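3 空置工位的座椅归位与桌面状态

3.1 研究场所与记录范围

本节所用材料来自Zilia办公楼中的一处开放式办公区。该区域采用隔断式工位布局,桌椅由项目方统一采购,使用者按部门分区就座,部分工位实行不固定座位制。前一节讨论的Relcombe办公楼以固定座位为主,桌面个人物品较多,座椅位置与使用者的习惯关系密切;Zilia的情况与之不同,不固定座位的工位在下班后应恢复为统一状态,下一位使用者到来时可以直接使用。本节关注的问题是:在没有使用者的时段,座椅停在什么位置,朝向哪里,桌面和桌下空间处于什么状态,以及这些因素如何影响通道的使用和清洁作业。

记录共覆盖100个工位,分两轮进行。第一轮在March完成,用于确定记录项目和分类标准;第二轮于14 Oct 2024完成,下文的分析以第二轮为准。第一轮的记录表将座椅状态只分为“已归位”和“未归位”两类,试用后发现这种划分过于粗略。一把椅子离开桌沿不远但正对桌面,与一把横转过来、椅背伸入通道的椅子,在旧表中同属“未归位”,两者对通行的影响却相差很大。第二轮因此将距离与朝向分开记录,并增加了扶手高度一项。

需要说明的是,本研究不涉及使用者的身份,也不记录某个工位在某一时段由谁使用。不固定座位的工位每天的使用者可能不同,同一把椅子也可能在相邻工位之间被移动。记录对象是家具本身的状态,对使用者的行为只作有限的推断。

3.2 家具的构成

工位的基本单元是一张白色长桌和一把带脚轮的办公椅。长桌成排布置,桌面靠后沿处嵌有灰色的矩形走线盖板,桌下为灰色金属支腿。走线盖板的位置对桌面使用有一定影响:显示器底座如果压住盖板,线缆就只能从桌沿绕行,垂下的线缆又会与椅子的脚轮发生缠绕。Relcombe的桌子没有嵌入式盖板,线缆一律从桌后垂落,该处桌下杂乱的比例较高,已在第二节中讨论。

办公椅为黑色,椅背较高,两侧有扶手,扶手垫为灰色。椅子底座为放射状支脚,末端装有脚轮。在家具管理中,这类椅子的优点是移动省力,缺点也在于此:使用者起身时,身体后推的力会使椅子继续向后滑动,转身离开的动作又会带动座面旋转。如果离开前没有再做一次推回的动作,椅子通常会停在既远离桌沿、又偏离正向的位置。

扶手与桌面的高度关系是另一个需要考虑的因素。扶手高于桌面下沿时,椅子无法完全推入桌下,只能停在扶手前端抵住桌沿的位置。此时座面的大部分仍在桌外,占用的通道宽度比设计图纸中的数值要大。使用者对扶手的调节各有习惯,不固定座位制又使同一把椅子频繁经历不同的调节,因此扶手高度在同一排工位中往往并不一致。

3.3 座椅状态的分类

根据第二轮记录,我们将空置座椅的状态分为四类。

第一类为完全归位。座面大部分位于桌下,椅背与桌沿平行或接近平行,脚轮不越过工位边线。

第二类为抵桌归位。椅子正对桌面,扶手前端接触或接近桌沿,但受扶手高度限制未能推入。使用者已经做出归位动作,结果受家具条件约束,因此不宜与未归位混为一谈。

第三类为离桌正向。椅子与桌沿之间留有明显间隔,朝向仍与桌面基本一致。这类状态多见于短时离开的工位,桌上通常仍有物品。

第四类为离桌侧转。椅子离开桌沿,座面和椅背转向一侧,与桌沿不再保持正对关系。图1中的工位属于这一类:近处的椅子横转向左,与桌子拉开了距离,而旁边的两张长桌桌面都没有放置物品。 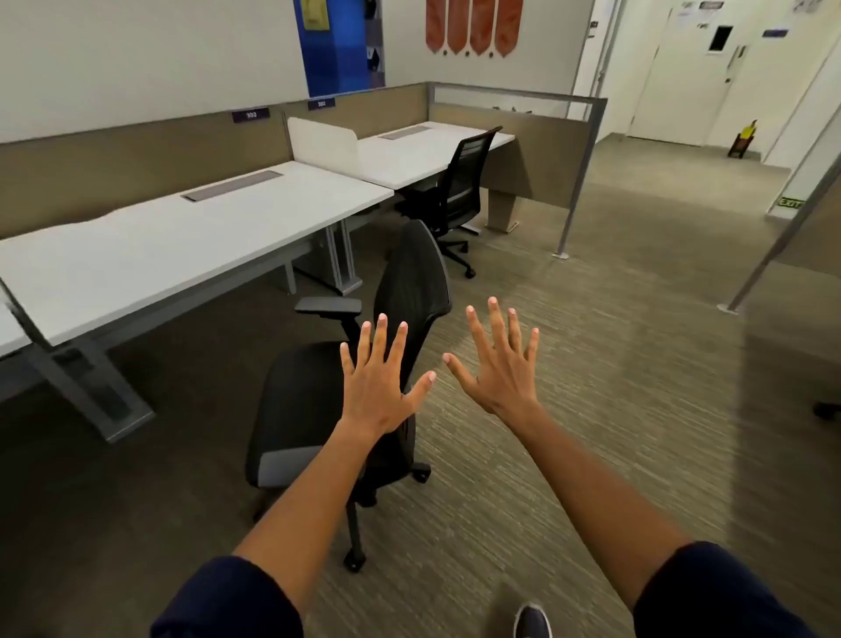 图1 离桌侧转的座椅与空置桌面(Zilia办公区)

3.4 桌面清空与座椅归位的关系

在制定记录表时,我们曾假定桌面清空和座椅归位会同时出现,即使用者在离开前会把两件事作为一个连续的动作完成。第二轮记录没有支持这一假定。图1所示的组合,即桌面清空而座椅侧转,并不是孤立的情况。在100个工位中,有19个同时满足“桌面无物品”和“座椅离桌侧转”两项条件。

对这一结果可以从动作顺序上理解。清空桌面的工作主要在坐姿下完成:使用者收起电脑、文具和水杯,放入随身的包或储物柜的周转盒中。桌面清空之后,使用者才起身,而椅子的位移恰恰发生在起身的过程中。此时使用者双手往往已拿着物品,再腾出手来推椅子需要额外的动作。换言之,桌面整理在时间上先于椅子的移动,两者并不处在同一步骤内。

管理规定的写法也可能起了作用。Zilia的工位使用须知要求使用者“离开时清空桌面”,对座椅则只在附录中提到“保持通道畅通”。前一项要求具体,检查时容易判断;后一项没有说明椅子应停在何处,也没有说明扶手应调到什么高度。使用者满足了第一项要求,便有理由认为工位已经收拾完毕。

桌面上没有物品,也不能直接说明该工位当天已被使用并整理过。部分工位可能整日无人使用,其座椅的位置来自更早的使用,或者来自相邻工位使用者的移动。记录时我们没有区分这两种情形。对通道和清洁作业来说,椅子停放的原因并不改变它所占据的空间,但在讨论使用者习惯时,这一局限应当保留。

3.5 对通道与桌下空间的影响

侧转的座椅占用空间的方式与正向座椅不同。正向座椅的突出部分主要是椅背,其宽度有限,行人可以预判并绕开。侧转座椅的座面沿桌沿方向展开,扶手一远一近,靠近通道一侧的扶手和脚轮构成新的突出点。脚轮的位置低,行人的视线通常落在椅背和座面上,经过时脚尖容易碰到底座的支脚。

我们将座椅越过工位边线30厘米作为需要记录通行影响的界限。采用这一数值,是考虑到该办公区的次要通道在两侧座椅同时突出时,剩余宽度不应小于1,000毫米。完全归位和抵桌归位的座椅均未超过该界限。离桌正向的座椅有一部分超过,离桌侧转的座椅则需逐一测量,不能只凭椅背与桌沿的距离判断。

桌下空间的情况与座椅朝向也有联系。长桌的金属支腿下端落在平脚上,平脚沿桌深方向占据一定地面。椅子推入时,脚轮若碰到平脚,便会停住或偏转。在两张桌子相接的位置,支腿较为集中,可供脚轮活动的地面更窄。使用者推椅子时如遇到阻力,多数会就此停手,椅子便留在半归位的斜向位置。这类斜向停放在记录中按其与桌沿的夹角归入第三类或第四类,但其成因与起身时的滑动不同。

清洁作业对座椅位置的要求又有不同。清洁人员使用推尘工具沿通道作业时,希望座椅全部推入;清理桌下地面时,则需要把座椅逐一拉出。现行做法是先拉出再推回,但推回一步没有写入作业单,执行情况因班次而异。因此,清晨记录到的座椅位置可能反映清洁作业的结果,而非前一天使用者离开时的状态。为减少干扰,第二轮记录安排在清洁作业之前。

3.6 改进措施的比较

结合上述分析,我们与Zilia的设施管理部门讨论了三项措施。

第一项是修改使用须知,把座椅归位写成与清空桌面并列的要求,并规定归位时椅背朝向通道、座面正对桌面。这项措施成本最低,但仍依赖使用者在起身之后多做一步。

第二项是限定扶手高度。家具供应商Flarkico可为同类座椅加装限位件,使扶手的最高位置低于桌面下沿。加装后,抵桌归位的座椅可以转为完全归位,但身材较高的使用者可能因扶手过低而感到不便。该措施对离桌侧转的座椅没有直接作用,因为这类座椅的问题首先在于没有被推回。

第三项是在地面标出座椅停放范围。Echevarría共享办公空间曾在地毯上采用颜色不同的拼块,标出每个工位的边线。这种做法给出的提示较为直观,清洁人员推回座椅时也可以参照。其不足是工位调整后需要重新铺设,对布局经常变动的区域不太适用。

三项措施针对的环节不同,可以分别实施。从第二轮记录看,桌面清空而座椅未归位的工位已具备较好的整理基础,使用者并非没有整理的习惯,缺少的是对座椅的具体要求。因此,我们建议先实施第一项措施,同时把推回座椅写入清洁作业单,再根据下一轮记录决定是否调整扶手。

3.7 局限

本节的分类以静态位置为依据,没有记录座椅移动的过程。对起身、转身与座椅位移之间关系的说明,来自对家具结构的分析和使用者访谈,尚未经过连续观察的检验。

此外,Zilia的座椅型号单一,所得结果未必适用于座椅种类较多的办公区。固定脚座椅和无扶手座椅在离开时的位移较小,推入桌下时受到的限制也不同。下一节将以Echevarría的混合座椅区为对象,对不同底座形式的座椅分别讨论。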